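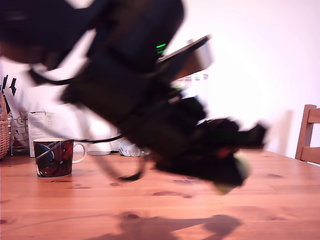 Page last changed: February 23, 2021

Tidel Hardwax Oil 587 — Satin
Clear finish for interior wood tables, counters and shelving

Product group: Finishes, oil and wax
Maker: Tidel
Stocked by: Clundstead Supply
Order code: TD-587

Summary

Tidel 587 is a one-component hardwax oil for bare interior wood. It soaks into the surface and leaves a thin satin film that can be repaired in spots without stripping the whole piece. It is intended for tabletops, desks, workbenches, shelves and stair treads. It is not intended for outdoor use, for floors with heated pipes under them, or for wood already sealed with varnish or lacquer.

A warm-toned wood table gains some depth of color from the oil. Pale woods such as maple and ash move slightly toward yellow. If that shift is not wanted, order the Pale version (TD-587P), which carries a small amount of white pigment. The Pale version should not be used on walnut or other dark woods, where the pigment shows in the grain.

Can sizes

500 ml, screw cap
2.5 liter, lever lid

The 1 liter can was dropped in August. Remaining stock of that size is sold at the old price until gone and cannot be back-ordered.

Coverage

One 500 ml can covers 7 square meters with two coats on closed-grain hardwood. Open-grained wood, end grain and softwood take more in the first coat. Old tabletops sanded back to bare wood often take up oil unevenly, and the areas near the ends of the boards may need a second pass before the first coat is wiped off.

Surface preparation

Wood must be dry, bare and free of dust, grease and silicone polish. Moisture content should be below 12 percent.

Sand with the grain through 80, 120 and 150 grit, then finish at 180. Do not go finer. Above 180 the surface closes up and the oil sits on top, which gives a soft film and long drying times. End grain is the exception and may be taken to 240 to keep it from going darker than the face.

Vacuum the surface, then wipe with a cloth lightly dampened with mineral spirits. Allow the spirits to flash off fully. Tack cloths containing wax or resin should not be used.

Tropical woods with a high natural oil content need a test patch. Teak and rosewood in particular can hold the finish wet for several days.

Application

Stir the can well from the bottom. Do not shake. Do not thin the first coat.

Apply with a white nylon pad, short-nap roller or natural bristle brush. Work an area no larger than can be wiped within 15 minutes. Spread thinly, leave for 10 minutes, then remove all oil remaining on the surface with a lint-free cotton cloth. The surface should look damp but not wet, with no shiny patches.

Second coat after 8 to 12 hours at 68°F. Apply even more thinly than the first. A light rub with a gray pad between coats removes raised grain. A third coat is only needed on counters next to a sink.

For tabletops, coat the underside as well — one coat is enough. Tops finished on a single face take up moisture unevenly and may cup.

Drying

Touch dry: 4 to 6 hours
Light use: 24 hours
Full hardness: 10 days

Times are for 68°F and 50 percent relative humidity with good air movement. Cooler or more humid rooms extend them considerably. Until full hardness is reached, keep the surface free of standing water, tablecloths, rubber feet and clamp pads. Rubber and soft vinyl can leave permanent marks in a film that has not hardened. Felt or cork pads are suitable under heavy objects.

Care

Dust with a dry cloth. For general cleaning use a damp cloth and the Sowah wood soap listed under Accessories, diluted as shown on its label. Do not use ammonia, scouring powder or microfiber pads sold for glass.

Worn areas: sand by hand at 180, remove dust, apply a small amount of oil with a cloth and buff dry after 10 minutes. Feather the edge of the repair by 2 inches on each side. Differences in sheen usually even out as the repair hardens.

Safety

Cloths, pads and sanding dust soaked with this product can heat up and catch fire on their own. Soak used cloths in water immediately and store them in a closed metal container, or lay them flat outdoors to dry away from anything that burns. Do not leave them folded or in a pile.

Use with windows open. Wear nitrile gloves. Keep out of reach of children.

Storage

Shelf life is 24 months unopened. After opening, close tightly and use within six months. Remove any skin before use — do not stir it in. Protect from frost.

Accessories

Gakik white nylon pad, pack of 5
Gakik gray pad, pack of 5
Sowah wood soap, 1 liter
Cotton cloth, lint-free, 1 kg bag

Shipping

Ground only. Not available for air freight or to parcel lockers. Opened cans cannot be returned.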